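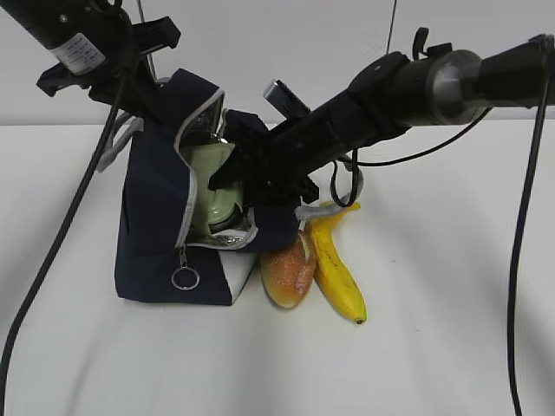

Item 3: navy lunch bag, gray piping, key ring on the front zipper.

Lillstead Day Camp
Staff planning meeting, 17 March 2023
Plaven Street building, upstairs room

Present: kitchen staff, group leaders, front office, site manager
Absent: bus coordinator (sent written notes)

The meeting opened at the usual time. The agenda was accepted with one change, moving the bus schedule to the end.

1. Minutes of the last meeting
Read and approved. The front office asked that the line about the walk-in cooler be corrected to say the door seal was replaced, not the door. Agreed.

2. Enrollment
The front office reported 83 children signed up for the August session. The list stays open until the end of the month. Group leaders asked for allergy forms earlier than last year, when several came in on the first morning. The front office will send the forms with the welcome letter.

3. Lunch bags
The kitchen presented the boxy insulated bag from Drummont as a replacement for the paper sacks used on trip days. The bag is dark navy fabric with light gray piping and a silver lining.

Points raised in discussion:
The kitchen likes the box shape. Sandwich containers can go in flat, and the fruit no longer ends up under the drink.
Group leaders were worried about telling the bags apart. It was suggested that name tags be hung from the split ring on the zipper. The other choice was a strip of tape on the light gray panel at the lower corner. Tape was tried on the water bottles last summer and came off by the second week. The tags were preferred.
The site manager asked about cleaning. Bags will be wiped out with a damp cloth after each trip and left with the flap folded back overnight. They are not to be stacked closed.
One group leader felt the younger children will have trouble with the zipper. Leaders of that group will open the bags for them at the table.

Decision: order 60 bags now and take the rest from a second order once the August list is final. The kitchen will ask Drummont if the price holds for both orders.

4. Packing on trip days
Packing moves from the counter by the sink to the long tables in the dining room. The order of packing will be ice pack first, then the sandwich container, fruit, and napkin on top. Drinks travel separately in the big coolers — this was the bus driver's request as well.

Henríquez Bakery will deliver rolls by 7 a.m. on trip days. The kitchen needs 2 people on packing until the buses leave. Group leaders will not be pulled from arrival duty to help, which was a sore point last year.

Bags with allergy meals get a red tag in place of the white one and are packed before the others, on their own table.

5. Storage
Shelf space in the supply closet was discussed at some length. The old craft bins will be sorted before the bags arrive. Anything not claimed by a group leader goes to the thrift store.

6. Bus schedule
The coordinator's notes were read aloud. The lake trip needs 2 buses and the museum trip is still not confirmed. Held over to the next meeting.

Action items
Kitchen: call Drummont about price and delivery; confirm trip days with Henríquez Bakery.
Front office: allergy forms, red and white tags, hooks for the closet.
Group leaders: clear craft bins.

The next meeting will be in the same room, date to be sent by email.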